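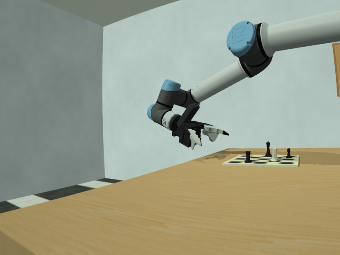 Ticket 53 – Bulano sim cell, UR arm, chess pick
Opened by: Ha-neul Koo
Status: open, assigned to Ivar Kvam

Arm holds above the left end of the table with fingers open and does not start the approach to the board. Planner times out after 2000 ms. Same result on 13 resets.

Koo, 10:40 – Gripper joint limits match the config. Board pose is published.

Kvam, 14:15 – Tool offset was still set for the old gripper model. Corrected and reloaded. Approach now plans for the rook, still fails for the pawn. Checking collision margin next – leave the cell loaded.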